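O braço que separa as coisas
Uma história de trabalho para leitores a partir de 8 anos

Você já comprou alguma coisa e depois quis devolver? Talvez um brinquedo repetido, ou uma garrafa da cor errada. A caixa volta pelo correio e chega a um armazém. Neste texto vamos visitar um armazém assim. Ele se chama Clultero e fica perto de um rio, em uma cidade pequena.

No Clultero chegam 400 objetos devolvidos em uma manhã normal. Em novembro chegam muito mais. Cada objeto precisa ser tirado da caixa grande, olhado e posto no lugar certo: os brinquedos com os brinquedos, as coisas de cozinha com as coisas de cozinha. Esse trabalho se chama triagem. É uma palavra que vem do francês e quer dizer "escolher" ou "separar".

Antes, a triagem era feita só com as mãos. Khairul Santoso trabalha no Clultero há 7 anos e lembra bem desse tempo. Ele ficava de pé ao lado de uma caixa funda, inclinava as costas, pegava um objeto, levantava, virava e inclinava outra vez. "De noite eu sonhava com caixas", ele conta. "E as minhas costas também sonhavam, mas o sonho delas era ruim."

Agora há 2 braços robóticos no armazém. Os trabalhadores deram um nome para cada um: Kong é o mais velho, e Batar chegou depois. Os dois fazem o mesmo serviço, que é tirar objetos de uma caixa, um por vez.

Parece fácil, não é? Para você, é fácil mesmo. Você olha uma caixa cheia de coisas e já sabe onde uma termina e a outra começa. Para um robô isso é bastante complicado. Ele precisa de câmeras e de um programa de computador que calcula onde fica cada objeto, qual está por cima e em que ponto a garra deve fechar.
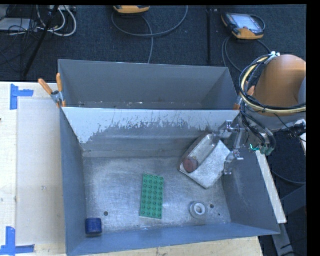

A garra dentro da caixa de metal. Um recipiente transparente está deitado em cima de um objeto claro e plano, e a placa verde de blocos de montar fica mais no meio.

As coisas transparentes são as mais difíceis. A luz passa através delas, e a câmera pode ver o que está atrás e não perceber que existe alguma coisa na frente. Com os seus olhos acontece um pouco o mesmo, quando você não vê uma porta de vidro bem limpa. Os objetos muito finos também dão problema, porque a garra precisa de uma beirada para segurar.

O que acontece quando o robô não consegue? Ele tenta outra vez. Se ainda não consegue, ele para, acende uma luz e espera uma pessoa. Por isso sempre há alguém na sala ao lado, que olha as telas e ajuda. No turno da manhã, essa pessoa é Yuxi Xu. Ela marca na tela o contorno do objeto, como quem desenha com o dedo, e o programa guarda essa marca. Em um mês Yuxi fez 252 marcas dessas.

E as pessoas que faziam a triagem com as mãos? Essa é uma pergunta importante, e a resposta não é igual para todos. Khairul aprendeu a cuidar das garras. Ele troca as peças gastas, aperta os parafusos e verifica os cabos. Diz que gosta mais assim. Tanner Gosselin passou para o conserto: quando um brinquedo volta quebrado, é ele que decide se dá para arrumar. Mas dois colegas preferiram sair e foram trabalhar no Flesach, outro armazém da cidade, onde tudo ainda é feito com as mãos. Um deles achava triste passar o dia sem conversar com quem estava do outro lado da caixa.

Ute Hellwig, a chefe do armazém, pensou nisso depois. Agora todos fazem a pausa das dez horas juntos, na mesma mesa, e os braços ficam desligados nesse tempo.

Há também regras novas. Quando um braço está ligado, não se coloca a mão na caixa dele. Quem precisa mexer em alguma coisa lá dentro aperta primeiro o botão de parar e espera o braço ficar quieto.

Para experimentar em casa
Ponha alguns objetos em uma caixa. Feche os olhos e use só dois dedos, como se fossem uma garra. Tente tirar um objeto sem mover os outros. Depois peça para um amigo dizer a você para onde ir: "mais para a esquerda", "mais para baixo". O seu amigo faz o papel da câmera.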